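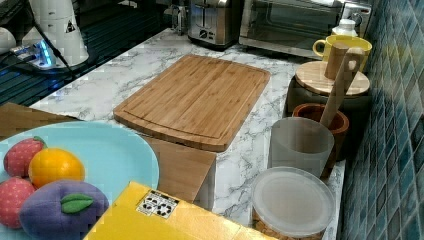

# Tratari bamboo board with juice groove: four months in

I don't trust bamboo boards. I've owned 2 before this one. The first split along a glue line in its second winter, and the other went fuzzy on top and smelled of onion whatever I did to it. So when the Oltmanns I'd used for years finally got too warped to sit still, I wanted another plain maple one and found they now cost more than my toaster did.

The Tratari was less than half that. It has over 2,000 reviews on the shop page, most of them five stars and most of them written, as far as I can tell, within an hour of opening the box. "Beautiful!" Fine. I wanted to know what it would look like in October, having bought it in June.

## Looks

It's a nice color, a light honey brown with fine stripes, and the rounded corners are properly finished. Against a pale counter with gray veining it looks good enough to leave out, and I do leave it out, mainly as I have no cupboard it fits in. The toaster and the toaster oven already take up the back of the counter, so the board lives in the middle and everything else gets pushed around it. If your kitchen is short on counter, measure first. The long side is 452 mm. The listing gives that in the small print under the photos and calls the board "medium" in the title. Medium for whom?

## Cutting on it

Harder than maple. You hear it — a sharper knock with every chop — and my knife needs the steel more often than it used to. Onions, carrots, herbs, bread, all no trouble. I wouldn't put a good Japanese knife on it, though plenty of those reviewers say they do.

It shows marks. After the first week there was a patch of fine scratches where I do most of my chopping, and that patch has slowly spread. No splinters so far.

## The groove

This is what they're selling, and I'm not convinced. It runs all the way around, just inside the edge, and it's shallow. A ripe tomato, yes. A halved lemon, yes. A roast chicken fills it before you've got the second leg off, and then you have to carry the thing level to the sink like a full baking tray. It's also one more place for crumbs to sit. I go around it with an old toothbrush.

The other side would be the obvious one to use for bread, but mine arrived with a rough spot near one corner. I sanded it down myself. For the price I didn't feel like arguing.

## Care

The leaflet says hand wash, dry upright, oil monthly. I've done the first two and managed the oil twice. I used Husard board oil, which soaks in quickly and leaves no smell. Skip it and the surface turns pale and dry, more so near the ends.

It has not warped. I expected it to, given that my last bamboo one rocked by the end of its first summer, and I keep pressing on the corners to check.

## Would I buy it again

Probably, at this price, and with low expectations of the groove. If you carve meat every weekend, get something with a deeper channel. If you mostly chop vegetables and make sandwiches, it does the job, but I'd ignore anyone who tells you it will last forever after owning it for a weekend.

Three and a half stars. I'll take off the half if it splits this winter.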